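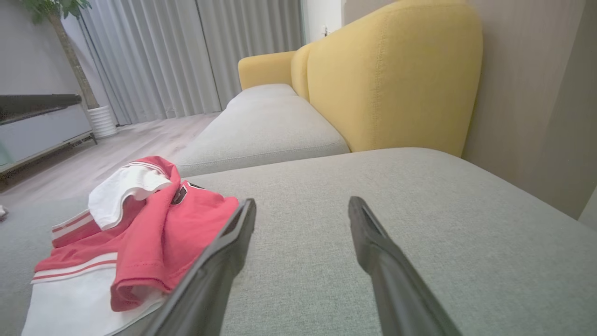
Amparo Figueroa nous demandait, en lisant notre dernier point d'étape, s'il ne valait pas mieux plier le linge sur une vraie table plutôt que sur les canapés du foyer, et si les maillots ne finissaient pas par se mélanger avec le linge des familles. La question est juste, et je vais essayer d'y répondre un peu longuement, comme d'habitude - vous me pardonnerez.

## Où en est le vestiaire partagé

Depuis l'ouverture du local de la rue des Tanneurs, nous avons trié 2 497 pièces, dont 1 369 sont déjà reparties chez des familles ou dans les clubs du quartier. Le reste attend sur les étagères du fond, par taille, avec les étiquettes de couleur que vous aviez eu la gentillesse de financer au printemps (elles tiennent très bien, même sur la maille).

Les vêtements de sport ont pris beaucoup plus de place que prévu. Le club Irasport nous a remis d'un coup toute sa réserve, et l'association Jisetti a suivi en août avec des cartons de maillots pour enfants. Nous étions ravis ! Un peu débordés aussi, je l'avoue, car un maillot se plie mal : le tissu glisse, le col se retourne, les manches ressortent de la pile dès qu'on la soulève.

## Les canapés et la table

Le canapé gris à dossier jaune moutarde sert de lieu de dépôt. On y pose les pièces à replier, les gens s'assoient à côté, on bavarde, et le travail avance doucement. Un vêtement rouge et blanc roulé en boule sur l'assise, c'est pour nous une chose en attente, qui passera ensuite à la table.

La table de pliage, elle, nous manque encore. Celle que nous avait prêtée la maison Stasta est retournée chez elle en juillet, et depuis nous nous débrouillons avec deux plateaux sur tréteaux, un peu bas pour le dos. Nous avons demandé un devis à l'atelier Lacson pour une table à hauteur réglable avec un casier dessous : 1 174 euros, livraison comprise. Je le joins au présent rapport.

Quant aux mélanges, Amparo a mis le doigt sur un vrai souci. Il y en a eu, surtout en fin d'après-midi, quand les sacs arrivent tous ensemble. Nous avons donc décidé de réserver le canapé aux pièces de sport et de garder le linge des familles dans les bacs de l'entrée jusqu'au pliage.

## Ce que nous vous demandons

- votre accord pour imputer la table sur le reliquat de la ligne « mobilier » ;
- l'achat de 16 bacs supplémentaires, du même modèle que les premiers ;
- un mot de votre part à Irasport, qui serait très touché d'être remercié directement.

Le local reste ouvert jusqu'à dix-neuf heures - passez quand vous voulez, il y a toujours du café et, je le crains, toujours des chaussettes à apparier.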